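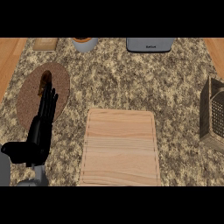 # "I still wake up at the hour of training"

The runner I came to meet has asked me to leave out her name. She is in the middle of a discussion with her federation about support money, and she does not want one interview to make this discussion harder. She is a marathon runner, she trains with a small club called Feltalano, and last February she finished a race in Nagano for which she had prepared almost two years. After that she stopped for several months. Now she runs again.

We spoke in the club's office, a room above a bicycle shop, at four in the afternoon, between her two sessions of the day. She drank tea and kept her jacket on.

I asked first about the break, as this is what most people in our running community want to know. There were rumors of an injury, and even of a ban.

"There was no injury, and please write there was no ban," she said. "I was tired. When I say tired, people think I need to sleep one week. I had slept. I was tired of deciding things. What to eat, which shoes, if this pain in the calf is a pain or only a feeling."

She explained that before Nagano she was running 609 kilometers in her biggest month. Her coach wanted less. She insisted, and today she thinks the coach was right, although she told me she has not yet said this to him in such clear words.

## The race

About the race itself she spoke with more pleasure than I expected. The weather was cold and the first half was slow, because none of the women wanted to lead against the wind. She was in a group of five until kilometer 30. Then two of them went away and she decided not to follow.

"I had a plan on paper and the plan said wait. So I waited. Maybe I waited too politely."

She finished sixth, 36 seconds outside the time that her federation asks for its first level of support. I asked if she thinks often about these seconds.

"In the first weeks, every day. I was looking for them everywhere. At the water table at kilometer 25 I missed my bottle and went back two steps. How much is this, three seconds? Then there was a corner with some ice. I made a list. My sister took the list from me and I didn't ask for it again."

The second level of support pays her travel to two races a year, but it does not pay a physiotherapist or a training camp. For this reason she works mornings, three times a week, in the accounts office of a company which sells garden machines. She likes the job. The other people there do not follow athletics, and when she came back from Japan they asked her mostly about the trains.

## Ladari

The longest part of our talk was about Ladari, the village where she went in the spring, after she told the club that she would stop for a while. Her grandmother's house is there. The village is high and has one road, and in the season when the snow melts this road is mostly mud, so even if she had wanted to do serious training it would have been difficult.

"I walked. I carried wood. I painted one wall and then I saw that the other walls now looked dirty, so I painted them also." She laughed at this. "But I still woke up at the hour of training, every morning at 5:20. The body is very loyal to the timetable."

For eleven weeks she did not run. Then one evening the bus didn't come, and she ran down to the next village in her normal shoes with a bag on her back, to catch the other one. She did catch it. The next morning her legs hurt in a way that she found, in her own word, friendly.

I wanted to know if her coach was informed. He was, by a text message of one line. He answered with a training plan of one line: twenty minutes, every second day, no watch.

## The money question

Feltalano has 83 members, and most of them run for their health and pay a small yearly fee. For its few competitive athletes the club depended until recently on a local sponsor, the sports drink producer Merivum. The contract ended in the winter and was not renewed. The club's elite group has become smaller, and two young men have moved to a bigger team in the capital.

She did not want to complain about Merivum. "They helped us for many years and they were correct with us. They have the right to stop. My problem is that the federation counts on sponsors and the sponsors count on the federation, and between them there is a girl of nineteen who must buy her own spikes."

Her own discussion with the federation concerns the period of the break. According to the rules, an athlete who does not compete for half a year goes down one level, unless there is a medical reason. She has asked that exhaustion, confirmed by a doctor, should be accepted as such a reason. She has sent the papers and is waiting.

"If they say no, I will run the same. I will only take the bus more and the airplane less."

## What comes next

She has entered a half marathon in the autumn, a local one with 636 places, all of them already sold. She will not say what time she wants. The coach has told her that he also will not say it, so that neither of them can be disappointed by the other. A full marathon is possible next year, but she does not want to choose it now – the choosing, she repeated, was the thing that made her tired.

I asked what she does differently today. She needed some time for this answer.

"I write less down. Before, I had notebooks for everything, also for how I slept. Now I have one, and there are days with nothing in it. My coach doesn't like the empty days, so he calls me and asks, and I tell him by voice. It's better like this. We talk more."

At a quarter to five she looked at the clock over the door, washed her cup and went down to the street, where four younger runners from the club were already stretching against the window of the bicycle shop.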